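3. Building and testing the gripper

We built the hand-held gripper in the shared workshop at Mulldale during July. Parisa Rostami drew the two fingers and the handle, Mircea Vasiliu did the wiring, and I wrote the program which reads the camera and saves the finger opening. The first handle was too thick for Ecaterina Buzatu, who has small hands, so we printed it again 16 mm narrower.

The camera sits above the fingers and has a very wide lens. We wanted the position of the tool to be found from the room itself, without any sensor on the walls. For this the program must see enough fixed points, for example corners of lamps, stairs and shelves.
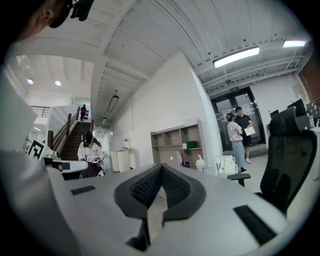

Figure 4. View from the gripper camera over the desk, with the stairs at the left and the glass door at the back.

The wide lens bends straight lines strongly near the border – the front desk is a good example. We corrected this with a printed board, which we recorded from 29 positions. Lamps that are switched on stay easy to find, but a plain white wall gives the program very little to follow. People who walk are also a difficulty, as their points must be thrown away.

We made 50 short recordings. In 16 of them the position was lost, mostly when the hand turned too quickly. Our supervisor, Araceli Echevarría, advised us to turn more slowly and to begin each recording with the tool held still. We have not yet repeated the full test with this change.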